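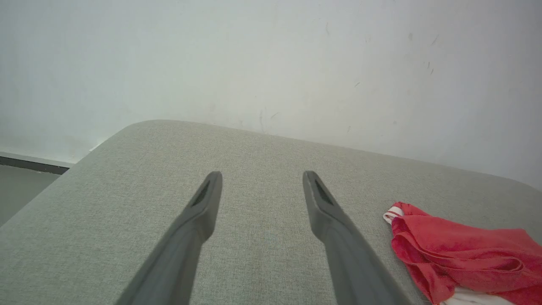 Can a machine fold my laundry yet, or should I stop waiting?

Posted by Tsion Gebretsadik in Home and Shop

Hello everyone, and thank you in advance for reading, because I do go on a bit. I help my sister run a little wash-and-fold on the ground floor of her building, and in September we'll have our busy stretch again, with all the team uniforms coming in at once. Last year I was still folding at 9 in the evening with my feet up on a crate and a cold supper next to me.

The washing takes care of itself, more or less. So does the drying. What eats up our nights is everything after that: picking one piece out of a pile, finding the collar, getting the sleeves to lie down, and doing it all over again with the next one. Red jerseys with white trim are my particular sorrow, as they bunch up on you and the striped part always ends up tucked underneath.

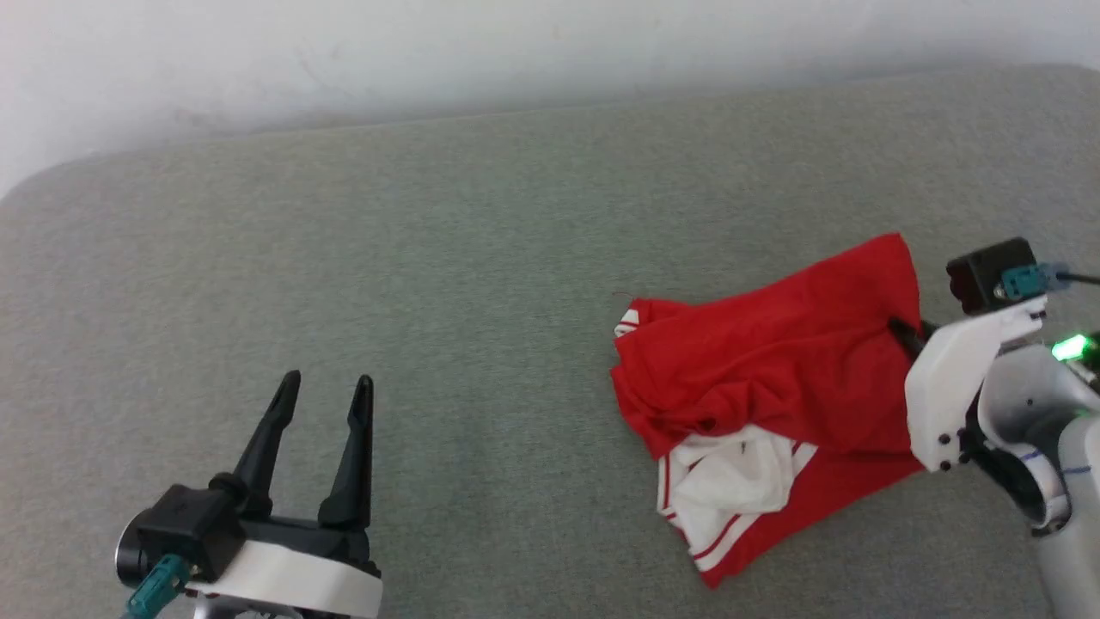

Red garment on the gray padded surface, one gripper holding a fold of it.

My sister has her eye on a folding machine called the Kukholm, priced at 3000 dollars, and she's very excited about it. I'm the worrier in the family. Would it really take a crumpled shirt and give me back a folded one, or would I be standing there feeding it by hand all night? I'd love to hear from anybody who has lived with one of these (or with anything that does chores, even sweeping up a shop floor).

Hae-won Baek

Hi Tsion, I feel for you, I folded for a living for seven years and I can still do a T-shirt with my eyes shut! I'll tell you what I know, which is mostly from the Kukholm we had at my old place in Cakby.

It folds well, once you've clipped the shirt on by the shoulders, right side out and facing the right way. You're still the one digging through the basket. We timed ourselves one evening and got through 145 pieces, and the machine did save our wrists, but one of us had to stand there the whole time. Towels were a dream. Hooded things we gave up on and did on the table like always.

Two-armed robots that work from a heap are a different animal, and they're the ones I'd keep an eye on. Cloth is hard for them. A box is the same shape every time you reach for it, and a shirt never is, so the robot has to work out which bit is collar and which bit is hem before it can do anything useful. A white shirt that's already lying flat gives it a fair start, with the collar at one end and a stripe running down the side to go by.

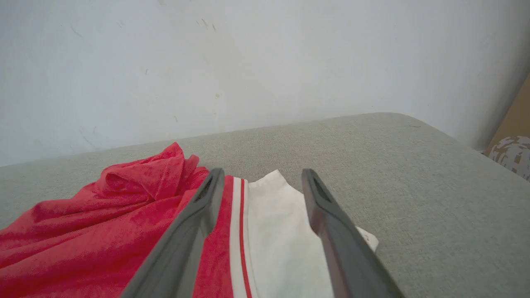
Shim

I'd go a little further than Hae-won and say don't buy anything this year. Those heap-sorting arms are slow, and slow is no good to you when the uniforms come in. Sweeping is another story. We have a Toltesis floor sweeper in the wood shop, it goes out at 7 every morning and does a decent job as long as we pick up the extension cords first. So yes to floors, not yet to shirts. If your sister has her heart set on the folder, ask the seller for a trial week and bring your own worst jerseys along.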